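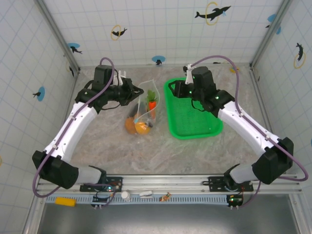

6th March

By Jianhua Fang

I have been trying to get better at putting the produce away as soon as I get home. For most of the winter I left it in the bag on the counter until I needed something, and by then half of it was past its best. In December I threw out a whole bunch of carrots that had gone rubbery, and that was what got me started.

The system is simple. Everything comes out of the bag and goes into a tray with a mesh bottom and a raised rim. Air gets under the food, the crumbs of dirt fall through, and I can see what I have. I tried bowls first. The fruit at the bottom of a bowl gets forgotten, and I found a soft orange under four good ones more than once.

Oranges go straight in the tray. I don't wash them until I'm going to eat them. They keep on the counter for a week without any trouble, longer if the kitchen is cool. If I buy a big sack from Phetsri, the extra ones go in the fridge drawer, loose.

Carrots take a bit more work. If they come with the tops on, I cut the tops off the same day, close to the root. The greens pull moisture out of the carrot and it goes limp fast. I leave about half an inch of stem. Then the carrots go in a box in the fridge with a damp towel over them. The tops I keep separately in a jar of water and use within two days — they are fine chopped into soup, or in a pesto with some garlic and whatever nuts are in the cupboard. My sister thinks they taste like lawn.

Clear plastic bags are the other thing. I used to tie them shut, which traps the damp. Now I open them, empty them, shake them out and hang them over the tap to dry. A bag gets used again until it splits.

I bought my trays at the Hidby store on Demmont Road. They come in 4 sizes and I have the second smallest, in two colors. They go in the top rack of the dishwasher, though the mesh needs a brush if you've had beets in it. The Samari ones looked sturdier but had a solid bottom, so I passed.

The whole job takes me some 20 minutes on a big shopping day, most of it carrots and lettuce. I still haven't worked out what to do with fresh herbs. The cilantro lasts three days no matter where I put it. I'm going to try a lidded jar next and will post about it if it lasts a full week.

Recent posts
Cleaning out the spice drawer
Soup from the bottom of the fridge
Do you need to wash mushrooms?
What I keep in the freezer door
Labeling jars with masking tape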